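Section 8: Setting Up the Tabletop

Now the fun part, getting your Lehtinen top ready to use!

1. Place the table on a level floor, carpet is fine.
2. Stand the white wire arch on the top and keep the small clear ring in front of it.
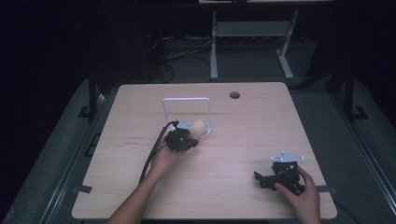 Fig. 11. Arch and ring on the tabletop

3. Wipe along the grain with a soft, barely damp cloth. It's a lovely pale surface, so go gently. 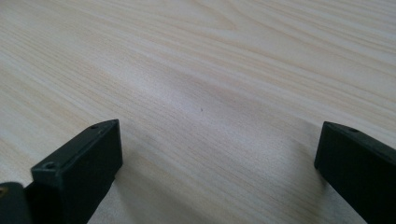

Reading time: 2 min

Look across the top toward a lamp. Tiny specks show up beautifully this way!

CAUTION: No scouring pads, please. They dull the finish.

4. Lift any crumb or speck with a dry cloth, then check again. 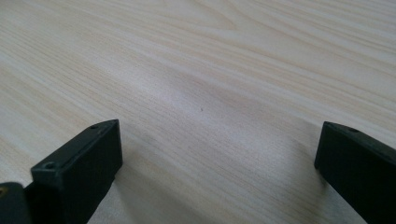

Fig. 12. Pale grain with one dark speck near the middle

Note: Repeat every 55 days or so.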